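Notebook entry, 18 March 2026
Packaging store, Drimberg building

Seal check on retained snack pouches
The October lot from Dimby was inspected for loss of seal. Of 266 pouches held, 5 were set aside for slow leaks, all at the top seam. The bags were handled upright and by the film only.

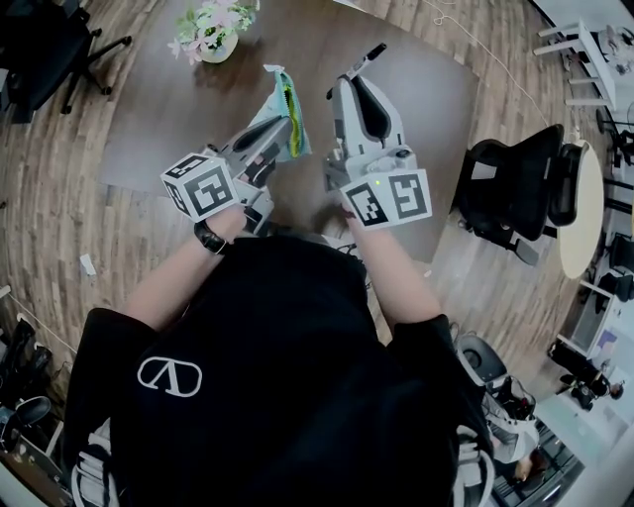 Humidity log
The Clivus recorder holds 1608 readings since the last download. Two gaps remain unexplained – both fall on weekends. Readings are to be copied onto the paper sheets until the clock has been reset.

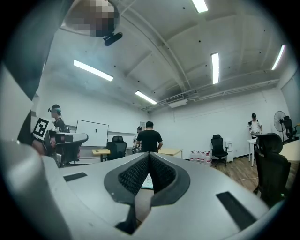

The sheets should be filed by shelf number and initialed. Jayawardena has asked for the leak results before the next order of 1000 pouches is confirmed. Top seam width still to be measured on the rejects.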